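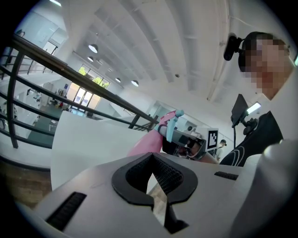

Storgate Floor Oil, Clear Matte, One Gallon
Sold by Faresmont Floor Supply
Item 132
$174.00 per can
In stock. Ships by ground only.

We carried this oil for a long time before we wrote a page for it, mostly over the label. The label says "lifetime protection." It doesn't say whose lifetime, or the floor's, or the can's. We sell the oil anyway. It's a decent oil for bare wood floors, it smells less than most, and you can patch it without sanding the room. Read the rest before you pay this much for a gallon.

What the label says and what we think

"Covers 500 square feet." On the second coat, on a tight-grained wood that was sanded fine, maybe. On a thirsty old floor the first coat goes a lot less far. If your room is anywhere near 500, buy two cans. We take back unopened ones.

"One coat." No. Two thin coats, and a third in front of the sink if this is a kitchen. A single heavy coat stays gummy, and we get a phone call.

"Dry in four hours." Dry enough to walk on in socks the next morning, if the weather is mild. In a closed-up house in February, with the heat set low, allow another day. Furniture should wait a week and rugs should wait longer than that. Rugs are where most of the trouble comes from, especially the kind with a rubber backing.

"Water resistant." It gives you time to find a paper towel. A plant pot left sitting on it will leave a ring like it would on any oiled floor.

"Scratch proof." The maker took this off the newer cans, and we were glad to see it go. Oil isn't a hard shell. A chair dragged across the room will mark the wood under any oil we sell. What you get in return is an easy repair: rub in a little oil, buff, wait. The patch looks a shade darker for a few weeks and then mostly catches up.

"Natural." We don't know what this means on a can and have stopped asking. It contains solvent. Open the windows.

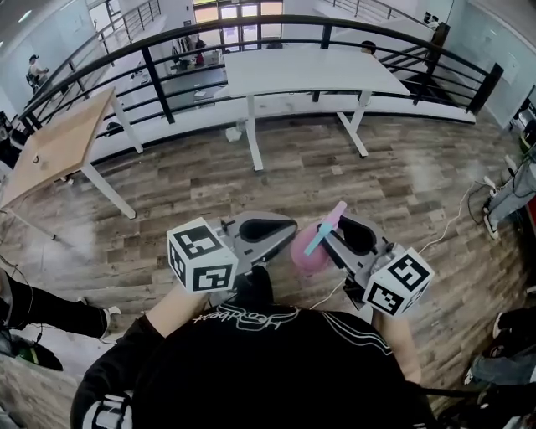

Will it work on my floor?

Bare solid wood, yes. Engineered planks with a real wood top, yes, if they came unfinished or the factory coat has been completely sanded off. Check how thick the top layer is before anybody starts sanding, as some are too thin to take it even once.

Laminate and vinyl, no. It will sit there and stay sticky. Previously waxed floors, no, unless the wax is gone, and it's usually less gone than people think. Put a drop of water in a corner. If it beads up, keep cleaning.

Over polyurethane, no. Somebody online says it works. We've seen what it looks like a month later, with gray streaks along every path people walk.

Clear matte is not invisible, whatever the name suggests. On maple it goes faintly yellow. On oak it looks like oak does when you wipe it with a damp rag. If you want the raw, dusty look from the magazines, this oil won't give it to you, and the white-tinted version (Item 31) only gets partway. Try either one on a scrap board or the floor of a closet first.

How to put it on

Sand to 120 grit and stop. Going finer makes the floor feel nice and keeps the oil out. Vacuum twice. Stir the can, including the sludge at the bottom, and keep stirring as you go, or the last third of the room will be shinier than the rest.

Work two or three boards at a time with a short-nap roller or a lint-free pad. After 20 minutes, wipe off everything the wood hasn't taken. The surface should look nearly dry when you leave it. If it looks wet and beautiful you have left too much.

Oily rags can catch fire on their own. Lay them flat outdoors to dry, or put them in a metal can full of water with a lid. Please don't skip this.

Should I buy the Olaniyan oil instead?

Possibly. Olaniyan costs less, dries slower and comes in a quart, which makes more sense for a hallway or a set of stairs. We put both on the shop floor by the front counter, where the traffic is heaviest, and after a winter of boots we couldn't pick one from the other. Storgate goes on more easily, and beginners leave fewer lap marks with it. That's the main thing the extra money buys.

We don't recommend the Grustero "oil refresher" that gets sold alongside this one. It's a cleaner with a little oil in it, at a price per ounce we'd be embarrassed to print. Plain floor soap on a mop that's well wrung out does the job. When the traffic areas start to look thin, wipe on more of what's left in your can.

Storage

An opened can skins over. Pour leftovers into a smaller jar filled right to the top, label it, and keep it somewhere it won't freeze. Half a gallon in the original can is usually lost by the next year.

Returns

Unopened cans, full refund, with your receipt. Opened cans, no. Tinted cans, no, even unopened, so order the sample size first. The counter is closed Sunday, and messages left then get answered when we open.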